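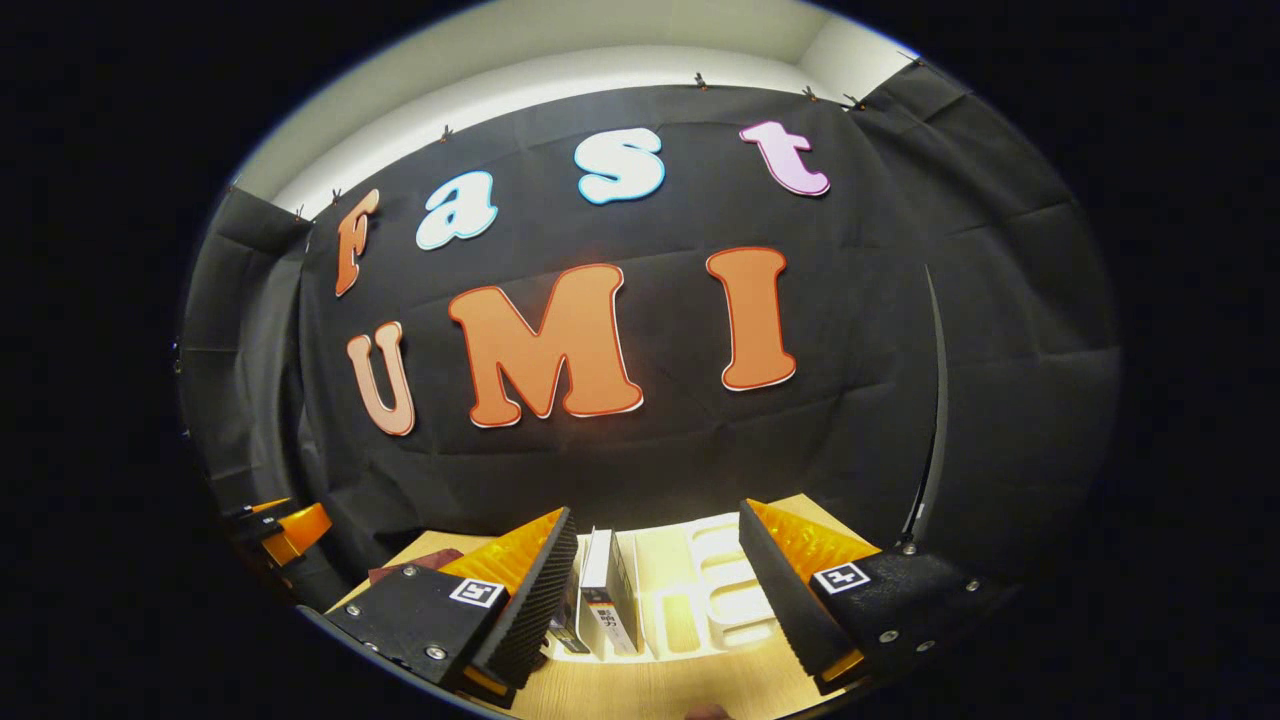 I need help getting wrinkles out of a black cloth backdrop without taking the whole thing down. It hangs behind a wooden table in our back room, and I've got it held up along the top with six little dark clips, with big cut-out letters on the front that say "Fast UMI" in orange, pink and white. The letters took me most of an evening to get into that arc, so I really, really don't want to peel them off. But the fabric sags between the clips and there are these soft folds running across it that drive me nuts every time I walk in. I folded it up in a drawer last July and I guess I'm paying for it now.

The cloth is from Gadholm, the plain kind they sell off the roll, and the tag says polyester blend and nothing else useful. I own a regular iron and could borrow a steamer. Two things I'd like to know: can I steam it while it's hanging with the letters on, and would more clips help with the sag or do I need some kind of rod along the top? Budget is small. I'm not looking to buy a whole new stand.

Azlan Pillai
24 April 2018

Eskil Hellström

Steamer, yes, but from the back! I do backdrops for our school plays and I've steamed plenty of them hanging. Get behind it if you can, or unclip one side and fold it forward so you're working on the reverse. Keep the head a few inches off the fabric and go from the top down, pulling gently on the bottom hem with your other hand. Poly blend relaxes pretty fast, so don't park in one spot.

What are the letters stuck on with? If it's double-sided tape or those glue dots, the heat can soften it and you'll find an "M" on the floor in the morning (ask me how I know). I'd skip the patch right behind each letter completely. Black cloth hides a lot once the open areas are smooth, and your letters are big enough to cover what's left. Do a test on a bottom corner first — some of these blends get a shiny mark that never goes away.

For the sag, more clips will do it. Put a new one in the middle of each gap and pull the cloth a little tighter sideways as you go. Start in the center and work out to the ends, otherwise you just push the slack over to one side and get big droopy folds there.

Oh, and let it hang a full day before you decide it didn't work. Mine always look worse right after steaming.

Chacko

more clips is fine but weight at the bottom is what you want. I sewed a pocket in the bottom hem of mine and slid a curtain rod in, wrinkles mostly fell out by themselves in a week. if you don't sew just use binder clips on the bottom edge behind the table where they don't show

wouldn't iron it. I melted a hole in one at 300 degrees, and that was through a towel

Grevora

I have the same cloth I think, or the Vemham one, they look alike to me. Never did anything about the wrinkles. I turned the lamp so it wasn't hitting from the side and they pretty much disappeared.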